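We use cookies to keep this site working. Accept | Manage settings

4. What We Learned From the Open Day

4.1 Setting up for visitors

I'll admit I was against the open day at first. Our lab had spent most of the spring getting Melon (our name for the whole setup: arm, controller, table and the pile of code underneath) to a point where it behaved itself, and the idea of letting the public loose on it made me nervous. Merle Lockyer talked me round. Her argument was that everything we'd written about spoken instructions came from people who already knew how to talk to the thing, and that we'd never find out what ordinary requests sound like until we heard some. She was right, and this section is mostly a report of how right she was.

The open day was held on 21st June in the ground floor hall at Clamitz. We had 180 visitors through the door, and 102 of them gave Melon at least one instruction and agreed to let us keep the transcript. Children took part with a parent's say-so. The rest watched, asked good questions, or ate the sandwiches – all perfectly fine uses of an open day.

4.2 The kitchen task

We picked a kitchen theme so that visitors wouldn't need any explaining. Everybody knows what goes on a plate! Each visitor stepped up to the microphone, looked at the table, and asked for one thing to be moved somewhere else. Lachlan Harawira ran the safety stop and reset the items between turns, and I sat at the side with a laptop, typing notes as fast as I could and missing plenty.

The planner was the same Guketti build we describe in Section 3, with no changes made for the day. We did slow the arm down, which cost us a longer queue but made the people in the front row a lot more comfortable. The language side ran on Nepia, also unchanged. I mention this because a couple of visitors asked me whether we'd trained it up specially on fruit, and I'd like it on record that we hadn't.

4.3 How people really ask

In our lab trials, instructions looked like "put the banana on the green plate." At the open day, hardly anyone talked that way. People said "could you pop the strawberry over there for me," or "the other one, no, the other one," or just "banana, please." Little kids tended to be the clearest speakers of the lot, and adults with some technical background were often the worst, because they tried to guess what the machine wanted and came out with something stiff and odd.

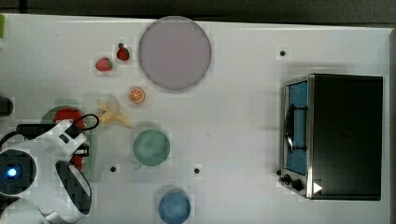

Figure 4. The tabletop with strawberries, an orange slice, a banana, cups, plates and the toaster oven; the arm is at left.

The phrase that gave us the most grief was "the cup." With 2 cups on the table, Melon is supposed to stop and ask which one, and it did ask, in a calm voice that plenty of visitors found hilarious. What we hadn't planned for was the answer. People said "the near one," and near to whom? The visitor stood on one side, the arm on another, and Nepia had been working from the arm's point of view all along. We went back to this in July and added the speaker's position as an input (see Section 5).

The second surprise was how often people changed their minds halfway through a move. They'd see the gripper head off toward the fruit and call out "oh, wait, the orange!" Our system treats a request as settled once motion starts, so it finished the first job and only then listened. Visitors took that as stubbornness – one boy told Lachlan it was just like his grandpa – and I've come around to thinking that being interruptible matters more to people than being fast.

12 shares | 2 comments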